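By Percy Pacheco
Wednesday

We use cookies to remember your settings. Accept / Manage

Workroom check, Apaza building, second floor

1. Tabletop. Clear of crumbs and spills. OK. Wipe again at closing.

2. Cables. Kept off the walking path. OK.

3. Storage box. Lid seated, clips on both sides closed. White plastic box with gray clips, middle of the table. Corners rounded, no comment. Label still to be ordered from Rolico.

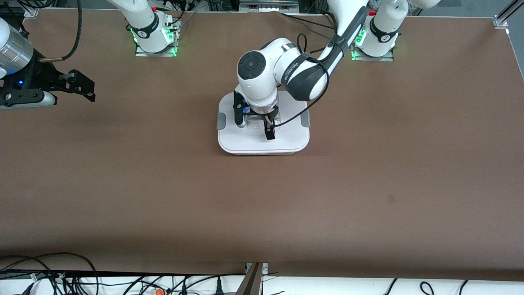
4. Shelf load. Limit is 20 kg per shelf. Top shelf was over, two cartons moved down. Recheck in April.

5. Exit route. 800 mm clear at the door. OK.

6. Extinguisher. Tag in date, pin in place. Bracket loose on one side. Ruan Zwane to tighten.

7. First aid kit. Short on small bandages. Refill requested.

Open items: 3, 4, 6, 7.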